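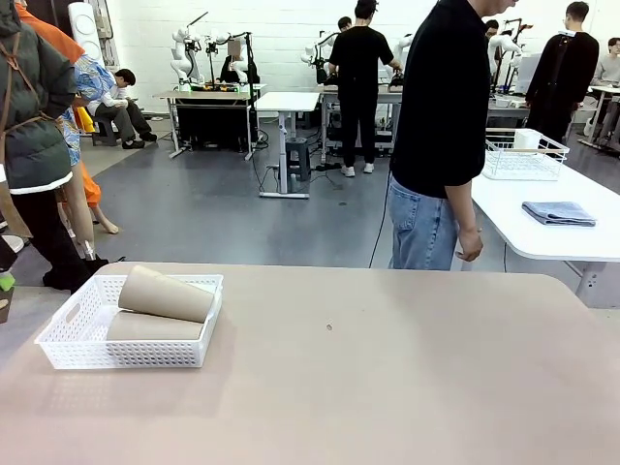
Cardboard tubes in a white plastic basket.

Keeping the Peace Over the Back Fence: Household Tips

Trash disputes, parking disputes and loose porch packages are the three great sports of Tallville, and the season never ends. A few habits will keep your house out of the police log, or at least off its front page.

Porch packages

Have anything worth more than 20 dollars held at the pickup counter. The one on Garness Street stays open until 9, and the line is short after supper. If you must have it delivered, ask for the side door. Thieves are lazy and dislike gates, especially gates that squeak, so put the oil can away.

Flatten big boxes before they go to the curb, and turn the printed side in. A television carton standing by the road in November is an advertisement with your address on it.

Garage doors

Most of what walks off in our part of town walks off through an open garage. Close the door when you go around back, even for a minute. Take the opener out of the car at night. If the side door has short screws in the strike plate, swap them for 3-inch ones that reach the stud. It costs next to nothing and you get to use the drill.

Lights

A motion light should point down at the walk, with the sensor at the height of a person and well clear of the maple. Mine came on for every moth in Charbonneau County until I moved it. The neighbors had opinions, all of them delivered before breakfast.

Write it down

Keep a list of serial numbers for bikes, mowers and power tools, with a photo of each. Store a copy somewhere other than the laptop, which is also on the list. I lost a 300-dollar mower from the Prorgate Road house and could tell the officer only that it was green – he wrote this down very slowly.

When it gets loud

If someone is shouting in the street, stay in. Call, give the nearest cross street first, then say what you can hear. Do not go out on the porch for a better view. The porch is where witnesses become participants, and the robe does not help your case.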